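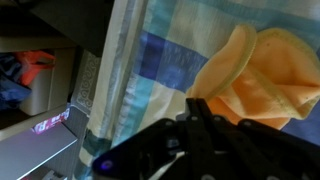

I fold laundry on the bed. We have a table that would work and it's a better height, but the bed is right there at the end of the hall and the drawers are two steps away. Everything gets dumped on top of the plaid sheet, I sort it into piles, and it has to be gone by the time anyone wants to sleep.

The big stuff is easy. Towels go in thirds, pants go in half and half again, shirts get the sleeves tucked back. I could do that part asleep. The small things slow me down. Thin, soft stuff with a stitched edge won't lie flat no matter what I do. It rolls up at the hem, and when I pick up one side the other side slides out of the fold. For a while I ironed those. I gave that up in August and haven't gone back.

My system now is pretty basic. Anything smaller than a dish towel gets pulled open, smoothed once with the flat of my hand, folded in half and put straight in the drawer. If it comes out lopsided, it stays lopsided. Small cloths used to get a second fold and now they don't. They take up more room that way, but I stopped losing them at the back.

We moved here from Posley with 593 pounds of household goods, according to the moving company's sheet, and I would guess a good part of that was cloth. Sheets for beds we no longer own, pillowcases with no partner, a whole bag of rags. I took two loads to the donation place on Crichton Road in the spring and the linen closet still doesn't close all the way. I plan to take a third load once I've been through the top shelf.

The rags are what I keep going back and forth on. Cleaning cloths come out of the dryer in a twist and I never know if they deserve folding. They're going to wipe down a stove. On the other hand, a bag of balled-up cloths is a pain to dig through when there's milk on the floor, and I've pulled out the wrong one plenty of times — usually a good one. For now the yellow ones get folded and the old T-shirt pieces get stuffed in the bag as they are.

I asked on the last post how other people handle this and got more answers than I expected.
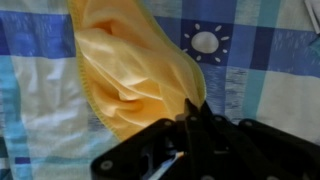
Desmond Mahmoud wrote that he quit folding cleaning cloths years ago and stands them up in a shoebox under the sink, rolled, so he can grab one with his left hand while the right one is busy. He says rolling takes him less time than folding and the box never gets messy, as long as he doesn't overfill it.

I tried it on Thursday with a box from the closet. Rolling is quicker, he's right about that. My box is too wide, so the rolls fall over when I take a few out. I'm going to look for a narrower one, or cut a piece of cardboard to go down the middle.

Sheets are next, the fitted ones. I've been putting that off.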